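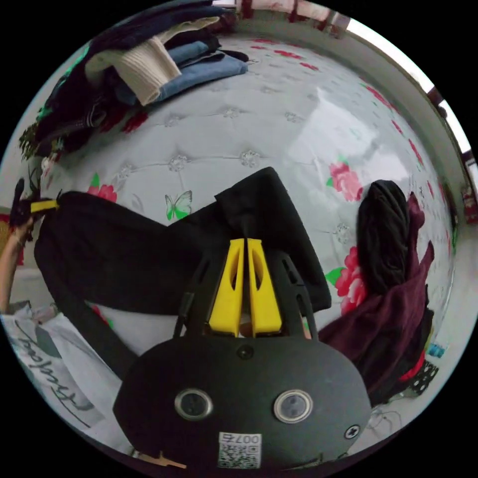 La colcha de las rosas y la mariposa, con ropa negra encima.

17/10/20

Querido diario:

Sábado, por fin, y lo he dedicado entero a una cosa que llevaba posponiendo desde que cambió el tiempo, que es sacar el cuaderno de las conservas de mi abuela y hacer de una vez el dulce de membrillo. Lo digo así, como si fuera una hazaña, y un poco lo ha sido, porque me he pasado el día de pie y ahora escribo con los dedos todavía pegajosos y la cocina oliendo a azúcar tostada (la ventana abierta no ha servido de nada, y casi me alegro).

Los membrillos me los traje el jueves de Marín, del puesto que hay al lado de la parada, donde los ponen en cajas de fruta con hojas y todo. Doce escogí, de los gordos, con esa pelusilla gris que se va al frotarla con el pulgar. Los tuve dos días en el aparador del pasillo y ha sido una gloria pasar por delante. Mi abuela los guardaba entre las sábanas, y yo de niña me dormía con la nariz metida en la almohada buscando el olor. A veces creo que me gusta más el membrillo por eso que por comerlo.

La receta del cuaderno está escrita a lápiz y le falta una esquina. Dice «azúcar, casi lo mismo que de carne» y luego un número que puede ser un 6 o un 8, vete a saber. Me acordé de que en el calendario de la cooperativa de Prarnela venía otra, con las medidas bien puestas, y me he pasado media mañana buscando el dichoso calendario por toda la casa. Estaba en el cajón de las servilletas. En fin, entre una y otra me he apañado: los he cocido enteros, con la piel, hasta que la aguja entraba sin pelear, y después he pelado y he quitado los corazones quemándome las yemas, porque nunca tengo paciencia para esperar.

Qué bonito es el cambio de color. Empieza amarillo pálido, como de manteca, y una piensa que esta vez no va a coger el tono, y remueves y remueves, y de repente la cazuela se ha puesto naranja, y luego ese rojo ladrillo que parece de otra fruta. Yo tenía la radio puesta, un programa sobre faros que estaba muy bien, y me distraje con lo de un farero de Lerkholm que crió gallinas en un islote durante años y se le volaban con los temporales. Por culpa de las gallinas se me agarró un poco el fondo. No rasqué, que eso sí lo aprendí de pequeña, y cambié la pasta a la otra cazuela, la azul desconchada. Creo que no sabe a quemado. Mañana lo diré con seguridad.

Después de comer bajé a la ferretería a por tarros y no quedaba ni uno con tapa buena. Se ve que este año, con tanta gente metida en casa, a todo el mundo le ha dado por embotar. Así que he usado los moldes de siempre, el de las flanes grandes y dos cajas de lata forradas con papel, y lo que sobró en las tazas sin asa que no me decido a tirar. La lata más chica pesa 200 gramos justos con el dulce dentro, la puse en la báscula por curiosidad, y esa va a ser para la vecina de abajo, que me regaló higos en verano y todavía no le he devuelto el plato.

Con las pieles y los corazones he puesto a cocer la jalea, porque me daba pena tirarlos. La estoy colando en un paño, colgado del grifo, y gotea con una calma que desespera. El cuaderno dice en mayúsculas NO APRETAR EL PAÑO, y yo lo he apretado un poquito, que me perdone la abuela. Saldrá turbia, qué le vamos a hacer, en la tostada no se nota.

Hacia las seis salí a dar la vuelta por el camino de Humurach, más que nada para que me diera el aire. Había llovido y los castaños estaban soltando ya los erizos. Me llené los bolsillos del abrigo y volví caminando como una alforja. Asaré unas pocas mañana, con la sartén vieja agujereada, y el resto a secar para Navidad, si es que llegan a diciembre, que el año pasado no llegaron.

Me queda por fregar la cazuela agarrada, que está en remojo con agua y bicarbonato, y comprar queso fresco, que se me ha olvidado. También tengo que copiar la receta en limpio antes de que se borre el lápiz del todo, y esta vez poner bien claro cuánta azúcar. Me voy a la cama, que el paño sigue goteando y no pienso quedarme a mirarlo.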